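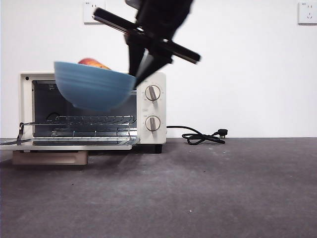 Page 81

Rumell Small Toaster Oven, cream

We love this little oven! It has the soft, rounded corners of something from a grandparent's kitchen, and it still takes up very little of the counter. The door folds all the way down flat, so you get a clear view of the wire rack and plenty of space to get your hands (and your oven mitts) in and out.

There are two round dials on the right, one over the other, with a small indicator window in between. The grips are big white bars that are easy to turn even with floury fingers. The rack lifts out for washing. Wipe the door while you're at it, crumbs love that hinge.

Leonor Simões, who tests for us at the Clinwood store, bakes apples in hers most weekends: cored, a bit of butter, cinnamon, done. She swears by the red and yellow ones, and we're with her on that!

Power: 1000 watts
Cord: 130 cm
Color: cream
Item no. RU-100

The blue ribbed bowl is from Mateos and is sold separately. In stock at Clinwood and Skinham.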